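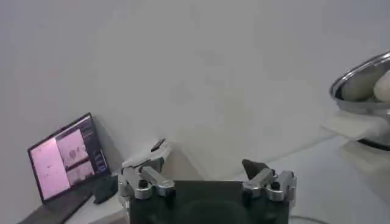

Enregistrer des démonstrations pour la tâche « cuiseur vapeur »
Atelier robotique Arkanura – fiche pratique n° 6
Mise à jour : 16 octobre 2018

Cette fiche s'adresse aux étudiants qui rejoignent le projet et qui vont enregistrer leurs premières démonstrations à deux bras. Elle suppose que vous avez déjà suivi la séance de sécurité et que vous savez démarrer les bras, les arrêter et les remettre en position de repos. Si ce n'est pas le cas, voyez d'abord Volker Kröger.

La tâche sera présentée en janvier à la coupe Grullow, dans la catégorie « gestes de cuisine ». Le règlement demande que le robot prenne des petits pains dans un panier vapeur et les dépose dans une assiette. Le couvercle fait partie de l'épreuve : il peut être posé sur la table au départ, mais il doit se trouver sur le cuiseur à la fin. Le cuiseur reste froid et débranché pendant toute l'épreuve, et pendant nos séances aussi.

Ce qu'il faut préparer

Le cuiseur avec son panier, le couvercle en verre, l'assiette blanche, les petits pains, l'ordinateur avec Evico installé et un disque ayant au moins 200 Go libres. Prévoyez un chiffon sec. Les pains se conservent au réfrigérateur de la salle Stöcker dans la boîte marquée « robot », et ils ne se mangent pas. Changez-les dès que la surface se fendille : un pain abîmé s'écrase sous la pince et la démonstration est à jeter.

Étape 1 – Vérifier les caméras

Lancez Evico et ouvrez l'onglet Flux. Chaque caméra doit afficher une image qui bouge quand on passe la main devant. Une image figée ne déclenche aucune alarme dans le logiciel, il faut donc faire le test à la main pour chaque vue. Si l'une d'elles a une dominante de couleur gênante, refaites la balance des blancs dans le menu Réglages, puis enregistrez le profil sous votre nom.

Réglez ensuite la durée maximale d'un épisode sur 600 images. Au-delà, l'enregistrement s'arrête tout seul, et c'est en général le signe que le geste était trop hésitant.

Étape 2 – Mettre la table en place

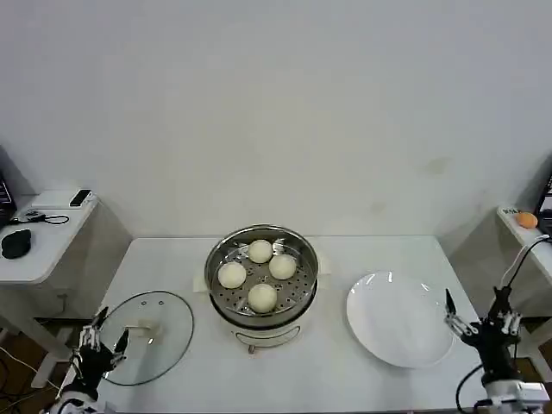

La position de départ compte beaucoup pour l'apprentissage. Si les objets sont toujours exactement au même endroit, le modèle apprend un trajet par cœur et rate tout dès que le cuiseur bouge un peu. Si tout change à chaque fois, il lui faut beaucoup plus d'exemples que nous n'en avons. Nous gardons donc un ordre fixe, le couvercle à plat à gauche, le cuiseur entre les deux, l'assiette vide à droite, et nous faisons varier les distances de quelques centimètres. Dans le panier, les quatre pains se placent en losange, avec assez d'espace entre eux pour y glisser des doigts. Les deux mains attendent ouvertes, la gauche près du couvercle et la droite du côté de l'assiette.

Retirez du plateau tout ce qui ne sert pas à la tâche. Les petits objets peuvent rester sur les tables latérales. Évitez seulement de les déplacer au milieu d'une série.

Étape 3 – Faire un essai à blanc

Avant d'enregistrer, exécutez le geste complet une fois. Allez lentement. Surveillez les câbles pendant que le bras droit passe au-dessus de l'assiette : ils doivent suivre sans se tendre. Pour l'effecteur droit, deux montages sont en service au club, la main à plusieurs doigts et la pince parallèle. Choisissez le bon profil dans Evico avant de bouger quoi que ce soit. Avec le mauvais profil, la commande de fermeture n'a pas la même course.

Étape 4 – Enregistrer

1. Appuyez sur la pédale gauche. Le compteur d'images démarre.
2. Amenez la main droite au-dessus du pain le plus accessible, descendez à la verticale et fermez doucement.
3. Remontez franchement avant de partir vers l'assiette. Un pain qui touche le bord du panier tourne dans la pince.
4. Déposez, ouvrez, remontez. N'ouvrez pas en l'air.
5. Recommencez avec les autres pains prévus pour la série.
6. Prenez le couvercle par son bouton avec la main gauche et posez-le sur le cuiseur.
7. Ramenez les deux bras au repos, puis appuyez sur la pédale droite.

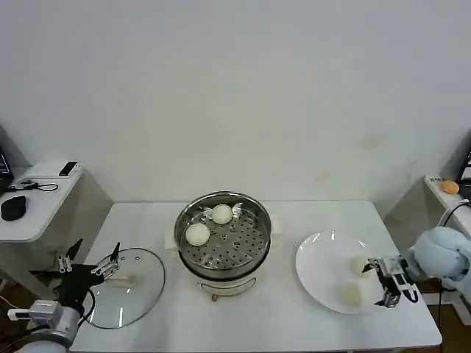
Deux pains dans le panier, deux dans l'assiette, le couvercle encore sur la table.

Dans la série « moitié », on s'arrête à deux pains dans l'assiette et on passe directement au couvercle. Dans la série « complète », on vide le panier. Indiquez toujours la série dans le champ Étiquette, sinon Urmas Grīnberga doit revoir les vidéos une par une au moment du tri.

Étape 5 – Trier

Evico propose trois boutons à la fin de l'épisode : garder, rejeter, à revoir. Rejetez si un pain est tombé, si le couvercle a glissé ou si vous avez touché un objet avec votre propre main. Gardez les épisodes où la première prise a manqué mais où vous avez corrigé calmement. Ils sont utiles au modèle – à condition de ne pas en avoir trop, un sur dix environ.

Pour la version présentée à la coupe, il nous faut plus de 200 épisodes gardés. Le décompte est affiché sur la page d'accueil du projet.

Problèmes fréquents

Le pain colle au doigt : essuyez les patins avec le chiffon sec. Pas d'alcool, il attaque le revêtement.

La main gauche ne trouve pas le bouton du couvercle : le verre transparent se voit mal sur une table blanche, surtout sur la vue de tête. Fiez-vous à la vue du poignet pour les derniers centimètres.

L'assiette glisse quand on dépose : collez un morceau de ruban antidérapant dessous, au centre.

L'épisode s'arrête avant la fin : vous avez atteint la limite d'images. Entraînez-vous hors enregistrement et ne relevez pas la limite, elle doit être la même pour tout le monde.

En fin de séance

Mettez les bras au repos, coupez la puissance, puis fermez Evico dans cet ordre. Copiez le dossier du jour sur le disque partagé et notez dans le cahier le nombre d'épisodes gardés, le profil utilisé et les incidents éventuels. Les pains retournent dans leur boîte et l'assiette se lave à la main.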